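Food & Home > Tabletop
14 comments | Share

The Pale Green Plate That Gets Along With Everything

By the time the January issue of any home magazine lands, I'm sick of white dishes. I own plenty of them, stacked two deep over the sink, and they do their job. But last winter I brought home a plain round plate in pale mint green from a shop called Gerlach, and I've been a happy bore on the subject ever since.

It's such a quiet color! In morning light it can look nearly gray, and by supper it has warmed up into something closer to pistachio ice cream. Put a slice of toast on it and the toast looks like breakfast in a good hotel. Put something orange near it, though, and the whole table wakes up.

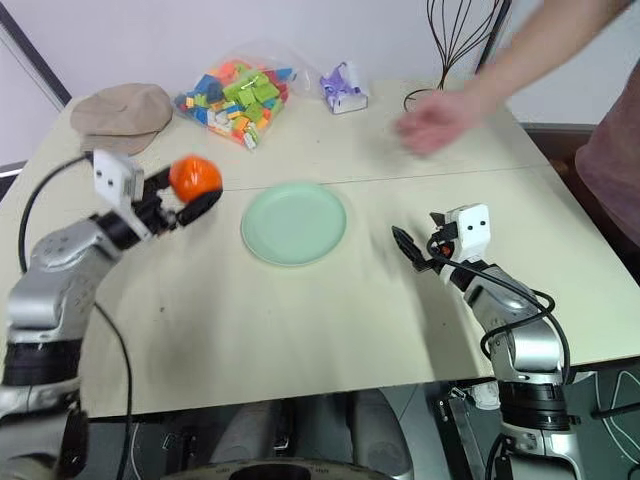

Orange and mint have been keeping company for a long time, on diner counters and beach umbrellas and the candy dishes at my grandmother's house. The trick, if there is one, is in the amounts. You want a lot of something pale and sandy, a fair helping of green, and then one small shot of orange that you could pick up and carry off. A tangerine will do it. So will a child's ball, and I'm not joking - I've left one on the table through a whole lunch and got compliments.

The background matters more than I expected. I tried my plate on a dark walnut table and it looked chilly. On beige or cream it settles right down, and scuffs and smudges don't bother it a bit. I used to fuss over every mark on my own table. Now I think a surface that has been leaned on and written on makes a simple plate look better, the way old jeans do for a new shirt.

Shape is worth a word, too. Look for a flat center and a low rim. Deep rims swallow a cookie, and they're a nuisance to stack. The Urkent line has a lovely shallow one, and the folks at Flider make theirs a shade bluer, if you lean that way. I paid 33 dollars for 2 at Gerlach and would do it again tomorrow.

And please, don't clear everything else away first! The tables I love best have a bit of life going on at the back: a hat dropped on the way in, a bag of toys waiting for the next visit, some odd piece of wire that has a use on Sundays and holidays. All those bits of color are good company for a plain dish. 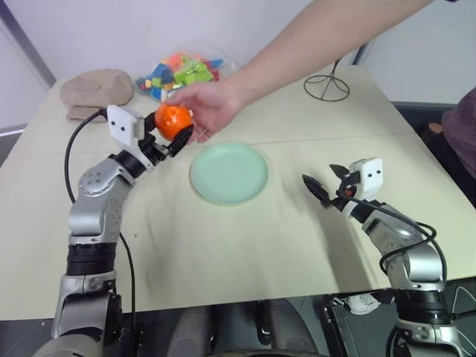 Mint in the middle, orange in hand, and a bag of little building blocks at the back by the cap.

If you'd like to try the look before spending anything, cut a circle of pale green paper, set it on your table and leave it there for a day or so. Walk past it with your coffee. Roll an orange up next to it. I did this with four greens before I bought, and the first one I'd picked was wrong by lunchtime.

Filed under: Color at Home, Plates & Bowls
Shared 1,000 times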